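September 6, 2024

Spent the morning with the Catetti survey, all 138 pages of it, because I had promised myself I wouldn't grumble about the thing until I'd read it. The headline on the radio was that people round here are "firmly behind" the new shell works at Prallwood and, by extension, behind sending whatever it makes to the front for as long as the war lasts. I had my doubts at breakfast and I have more of them now.

The question itself is on page two of the appendix. People were asked if they supported "secure local jobs that help our allies defend themselves". Well, who wouldn't? I would have ticked yes myself, and I think the works is a poor idea. There is a second question further on about how long we should go on supplying arms with no talks in sight, and the answers there are all over the place. A good many people said they didn't know. That one didn't make the radio.

I notice too that the fieldwork was done in March, before the spring offensive ran into the mud and before the casualty lists got longer. Opinion on a war moves. I remember how sure everyone was at the start that it would be over by the autumn, me included - I wrote as much in this diary and had to go back and look at it last winter, which wasn't pleasant. A poll from March is a fair record of March.

Went to the meeting at Cheetham in the evening. It was fuller than the last one and stuffier, and they had put the heating on for some reason. Plundier sent two people with slides. They are the firm that would run the works, and they were perfectly polite. We were told 300 jobs, which is the same number as was given for the depot years ago, and I'd like to know who keeps a record of how many of those ever turned up. A woman near the front asked how many would be permanent. The answer was that it depended on the order book, and the order book depends on the government, and the government, as far as I can tell, depends on polls like the one I'd been reading all morning. 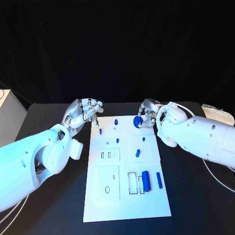
What bothered me most was how the war itself was talked about. Plundier's side spoke as though the front were a matter of supply and nothing else: more shells in, ground taken back. The peace group's side spoke as though a ceasefire could be had for the asking, if only we stopped. Neither would say what it thought the other country's leaders would do next, and that seems to me the whole question. I kept thinking of two white robot arms reaching in from opposite sides over one white board. Both parties last night had their hands out for the same thing, our consent, and neither had much interest in what we might want to put in it. I asked the peace group's speaker what would happen to the towns already occupied. I got a long answer about history. I asked the Plundier man if he thought the war could be won. He said he wasn't there to comment on strategy, though his third slide had a map with arrows on it.

I don't want to be unfair. The peace lot mean it, and some of them have been standing outside in the rain for weeks. And if I lived under those bombardments I'd want every shell I could get and wouldn't care tuppence how the survey question was worded. That is what pulls me about. I can't bring myself to say we should send nothing. I just don't believe anyone who tells me that it's simple or that the public has settled it.

The chair closed by asking for a show of hands "to get a feel for the room". I kept mine down both times. Roughly two rows round me did the same, and I'd bet we shall be left out of the minutes, or put in with whichever side was bigger.

Walked back by the canal. Still warm out, and the road past the Prallwood turning has already been widened, with new kerbs and everything, though the decision isn't supposed to be taken until after the consultation. Perhaps it was due for widening anyway. I shall write to the council and ask when the work was ordered, and who paid.

Must also find the earlier Catetti survey and see if the question was put the same way then. I think I kept the cutting in the blue folder.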